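Handling Small Parts (evening course, Denden Workshops)
Handout for unit six: coverings for the fingertip
Leitão Room, upstairs. Revised 31/12/2024, which tells you something about how I spent the evening.

Before you read this

You should have done the reading on skin oils and the short exercise with the glass slide. If you didn't do the slide exercise, press a clean thumb on a clean slide, hold it to a lamp and have a good look. Then wash your hands, dry them, and do it again with the same clean thumb. The second print is usually fainter and is still very much a print. That's the whole case for this unit and I won't be making it again.

What we mean by a covering

Anything thin that goes between the fingertip and the part. In this course that means three things: the full glove, the glove fingertip cut off and worn alone, and the finger cot, a small rolled sleeve sold for the purpose and responsible for more childish remarks than the rest of the stockroom put together. Please have yours in the corridor.

Full gloves protect you as well as the part. Cots and cut fingertips protect the part only, and only from the finger that's wearing one. If there's a solvent on the bench, you need full gloves of a material suited to that solvent, and you look it up on the maker's chart. You don't ask the person next to you.

Latex, nitrile and the rest

Latex is stretchy, soft and pleasant to work in. It also causes allergic reactions in some people, now and then serious ones. If you know or suspect you're one of them, tell us before the session and we'll clear the latex out of the room, not just off your bench. Nitrile is less stretchy and a bit stiffer at the tip. Vinyl fits like a sandwich bag and will be used in this course only for demonstrating what a bad fit is.

The stockroom carries Lutex cots in bags of 1,000. A bag of 1,000 looks like a lifetime's supply and lasts until the first class with a stapler. Take what you need, fold the bag shut, put it back in the drawer. Rubber doesn't care for sunlight or heat, so the windowsill is not a drawer.

Powdered cots slide on more easily and leave powder on everything. We don't use them. If you've brought your own, rub one on a dark cloth and see.

Fit

Most of the trouble people have in the practical comes down to fit. Everyone blames the tweezers.

A covering that's too tight gives you good feel for a short while and then a numb finger, and numb fingers drop things. One that's too loose wrinkles along its length, bunches up where it ends, and has a spare bit of rubber at the side looking for something to do. Wrinkles lower down are mostly cosmetic. A wrinkle across the pad is different: the part rocks on it, you squeeze harder to stop it rocking, and now it's on the floor.

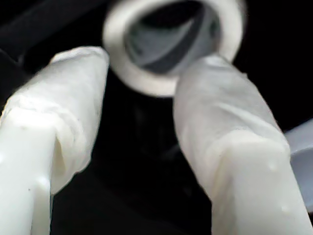 Sizing is done on the pad, then, and not on the knuckle. Roll the cot down as far as it wants to go, bend the finger, straighten it, and press the tip against the bench. Look at the pad. If it's smooth when pressed, you have the right size, however untidy things may be at the open end. If there's a fold across the middle of it, go down a size. If you're already wearing the smallest size, pull the rubber back from the tip a little so that the slack ends up behind the working area, and accept that you'll be doing this all evening.

The open end deserves a word. A cot ends in a rolled bead, which is snug and stays put. A cut glove fingertip ends wherever your scissors stopped and has nothing to hold it. It will creep forward as you work. You can turn the cut edge back on itself once, which helps. You can turn it back twice, which makes a tourniquet. People also wrap tape round it, and the tape then sheds glue on the part they were trying to keep clean. Tape is allowed in this course on parcels.

Putting them on

Wash and dry your hands. Dry means dry. A damp finger inside a cot makes the rubber stick in one place and slip in another.

Handle the cot by the rolled edge. The outside of the tip is the bit that's going to touch the work, and it's of no use to anyone once you've pinched it between two bare fingers to get it out of the bag. I see this every term, usually from the person who did best on the slide exercise.

Roll down, don't pull. If you pull, you trap air at the tip and end up with a small soft dome that feels as though you're picking things up through a grape. Should that happen, roll it back to the first joint, press the tip flat and roll down again.

Thumb and forefinger at least. Thumb, forefinger and middle finger if you have a habit of steadying with the middle one. You do have that habit. Check.

Rings, washers and other things with a hole in them

The practice parts for this unit are rings. They look like the easy option, and I let people think so until the break.

A ring can be held across its outside, or by the band with one finger inside and one out, or by its two flat faces if it has flat faces. Across the outside is the natural choice and works nicely until you squeeze. A stiff ring slides out; a soft one goes oval and then slides out. Holding by the band is more secure, but the finger inside has to fit, and with a covering on it is a little fatter than it was this morning. Faces are best when you can reach them. You can't reach them if the ring is lying flat, so the usual order is to tip it up against a soft edge and take it as it leans.

Decide which hold you're going to use before your fingers close. Changing your mind halfway is how the Cilier set came to be one short. It had six rings. It has five. If you move the radiator and find one, it's ours.

Light

Half of what people call clumsiness is bad lighting. Set the lamp low and to one side, so that the edge of the part throws a bit of shadow. A lamp straight overhead, or too close, turns pale rubber into a blank. You lose the folds, you lose the edge of your own fingertip, and if the part is pale as well you're working from memory.

The benches have a dark mat and a light mat. Pale parts go on the dark mat. It sounds too obvious to write down, and yet the light mats are always the grubby ones. Turn the lamp down before you reach for the magnifier. A magnifier under a harsh lamp just gives you a larger blank. 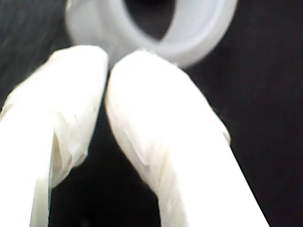
Closing the fingers is the next bit to slow down. With bare skin you feel contact early and ease off without thinking. With a covering, the first thing to touch is slack rubber, and slack rubber tells you very little. Beginners tend to close until they feel something firm, by which time they're pressing quite hard, and the firm thing is sometimes the other finger.

Try it with nothing between them. Bring the covered tips together slowly and stop at the first hint of touch. Do that until it's dull. Then do it with a slip of paper, then with a practice ring. The aim is to stop in the same place each time, and most people need 10 goes or so before they stop laughing at how far out they were.

Static and sticking

New rubber is grippy and light parts cling to it. You open your fingers and the ring stays on one of them, like a guest who's found the good chair. Don't flick. Touch the part down on the mat, roll the fingertip away to the side, and it will generally let go. If it won't, change the cot. Don't blow on it either; whatever is in your breath, we've just spent an hour keeping off the surface.

Taking them off

Roll from the open end towards the tip so that the outside finishes up on the inside. Drop it in the lidded bin. Do not fire it. Coverings aren't reused, or rinsed, or turned inside out for a second innings, and the one you find in your pocket at home is not a spare.

If you've touched your face, your phone, the lamp switch or your pen, the covering is finished. The lamp switch catches everybody. Set your lamp first and then dress your fingers.

Practical for this session

Work in pairs, one handling and one watching. The watcher says nothing until the end. This is harder than the handling.

1. Dress thumb and forefinger. The watcher checks the pads for folds.
2. Move five practice rings from the left dish to the right, held across the outside.
3. Move them back, held by the band.
4. Take off both coverings, put on fresh ones a size larger, and repeat step two.
5. Change the lamp to directly overhead and repeat step two again.
6. Swap over.

Write a few lines on each step straight after doing it. I want to know where the rubber moved and what you did about it. "Went fine" will come back to you with a question mark on it.

Any ring that lands on the floor goes in the floor tray, not back in the dish. The floor tray is not a punishment and I don't look in it until after you've gone.

For next time

Read the section on tweezers with coated tips, up to the table. Bring your notes from the practical and a dark cloth. If you bite your nails, carry on. If you wear them long, bring cots a size up and some patience – a long nail will go through the end of a thin one at the exact moment you stop thinking about it.

The May group should note that the stockroom closes early that month, so collect your cots before the session starts. The key is on the hook behind the door of the Leitão Room.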